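## 3.2 Choosing the averaging window
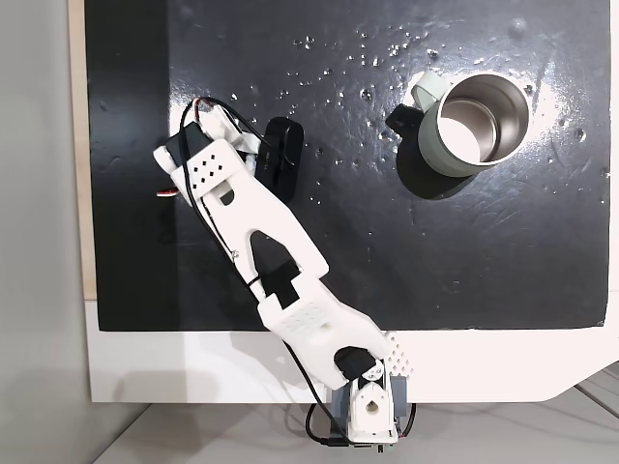 So, back to the window length, which gave me more trouble than any other part of the system. Haris Hayat had been trading the Randby rules by hand with a plain 32-bar average, and my first instinct was to leave his number alone and just code it up. I did that, ran it over the whole price set (2,278 daily bars from the Clundale feed) and got 786 signals, far more than Haris ever took himself. When we sat down and compared lists, we found he'd been skipping anything that came straight after a losing trade, without ever writing that down as a rule!

I didn't want to code his mood, so I tried a second average on top of the first. The idea is simple enough: smooth the price, smooth the result again, and only take a crossing when both lines slope the same way. You pay for it in lag, of course, and on fast days the entry comes painfully late (I grumbled about this a lot in March). But the flat, choppy stretches got much quieter, and those were where the hand-traded version bled most of its money.

Figure 2. Closing price with single and double smoothing, Clundale feed. Entries are taken on the bar after the crossing, never on the crossing bar itself.

Oluwaseun Ajayi asked why I didn't let the window adapt to volatility, as the Cliltora script does. I did try! It looked lovely on the first half of the data and fell apart on the second, and I suspect I'd simply tuned it to one long trend. A fixed window is duller, but I can explain every trade it makes, and I'd like to keep it that way until we have prices from a second market to test on.

One thing I still can't settle is the exit. Closing on the opposite crossing gives back a good chunk of each winner, while the Dal Bello stop gets hit far too early in thin trading. For the results in Section 4 I've used the opposite crossing throughout, with costs charged on both sides of the trade.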